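Lultport council wants to spend 700 a head on a walking app, and I remain unmoved. We got the leaflet on Thursday. It promises 3000 extra steps a day, which is a suspiciously round number, and Colm Tierney tells me the trial had 63 people in it and ran for 2 weeks.
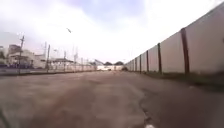

I've walked to work for years without being sent a badge for it. Szu-yu Yeh signed up anyway and says she'll report back in September. I bet she's stopped by then.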